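Vollura 8 is out, and old tapes are readable again

October 19, 2005

We've been itching to share this one. Vollura 8, the new version of Puvano's tape reading software, is finished and available to every customer with a current license as of this morning. It is the biggest update since we started the product, and it does something our users have been requesting for as long as we've had a feedback page: it reads damaged backup tapes past the first bad block, keeps going, and tells you exactly what it had to leave behind.

If you work in data recovery or records management you know why that matters. A company backs up its accounting system every night for years, the tapes go into a closet, the drive that wrote them dies, and then somebody in legal needs one folder from one month. The tape loads fine, spins for a minute and throws a read error, and most backup programs stop right there. Everything after the error is still sitting on the tape! It just can't be reached with the program that wrote it.

Vollura 8 handles the error differently. When the drive reports a bad block, the software notes the position, backs up a short distance, tries again at a lower speed if the drive allows it, and then steps over the spot if the retry fails. The part we're proudest of comes after that, when it has to find its place again. Backup formats are full of small headers, and the new reader looks for the next one that makes sense and rebuilds the file list from there. A file that sat on top of the damage will have a gap in it. The files on either side come back whole.
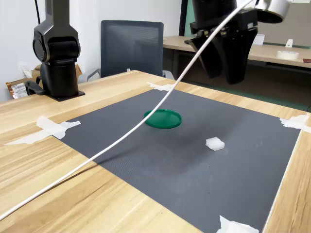
Does Vollura 8 need the original backup program to be installed?
The software reads the tape directly and works out the format by itself, so all you need is a working drive that accepts the cartridge and a computer to plug it into.

Riaan Mabaso, who leads development on Vollura, started on the new reader in July of last year, and the first build could only step over one error before it lost track of everything. "I was thrilled with that one error," he told us when we asked him for a few words. "I ran up and down the hall. Then I put in the second tape and it crashed before I sat down." Since then the test set has grown to 300 cartridges, nearly all of them bought used or sent in by customers who had given up on them (and who agreed in writing that we could keep poking at them). Some have creases. One spent a winter in a garden shed, and we still got the directory off it.

The reader runs against the whole set before any build leaves the office. That used to take most of a week with somebody swapping cartridges by hand, and it's a lot less painful now that Drillar is doing the scheduling. Drillar is our in-house test runner, and it keeps a record of every block each drive has returned for every tape, so we can see right away if a change makes one format better and another one worse. That happened more than once over the summer. A fix for compressed sets broke multi-volume sets in a way none of us would have caught by looking at the file list, and Drillar flagged it overnight.

There is plenty more in the release. The file list now opens while the tape is still being read, so you can start picking out folders early on a long job. Search works across several tapes at once, and results show the cartridge label you typed in next to the file name. Long file names with accented characters finally come through correctly, and we owe a big thank you to the archive team at Rozīte, who sent us one report after another on that subject, beginning with the fact that we couldn't spell their name in our own log files. We can now. They have been running the beta on a collection of 4000 tapes and their notes shaped a good part of the final version, especially the report that gets written at the end of each job.

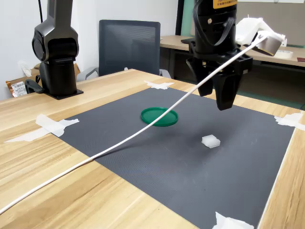

That report deserves a paragraph of its own. It lists each file recovered, its size and date, a checksum, and the position on tape where it began. Files with gaps get their own section with the missing byte ranges spelled out. You can save it as plain text or as a comma-separated file that opens in any spreadsheet. Several beta users said they hand it straight to their clients, so we cleaned up the layout and added a spot at the top for your own company name and case number.

A few practical notes for people upgrading. Version 8 runs on Windows 2000 and Windows XP. Job files from version 7 open without changes, but once you save one in the new version the old one won't read it, so keep a copy if you have work in progress on two machines. Image files made with earlier versions are fine as they are. If you have an old image that stopped short at an error, it will need to be made again from the tape, since the data past that point was never copied.

SCSI cards are still the most common source of support calls, and the installer now checks yours and shows a warning if the driver is one we've had trouble with. You can ignore the warning and carry on. Please do write down the driver version before you call us, though, it saves everyone a lot of time.

The download is in the customer area under the usual login. New users can try the software free for 10 days, with full reading and file listing and a limit on how much can be saved to disk. The printed manual is at the printer and will go out to license holders who asked for one. Until then there's a PDF in the download folder, including a new chapter on cleaning drives that Riaan wrote and is very eager for people to read.

Work on the next update has already started. We're looking at two older cartridge formats that customers ask about often, and we could use more samples of both. If you have tapes you don't need back, in any condition, drop us a line through the support page with the make and model of the drive that wrote them.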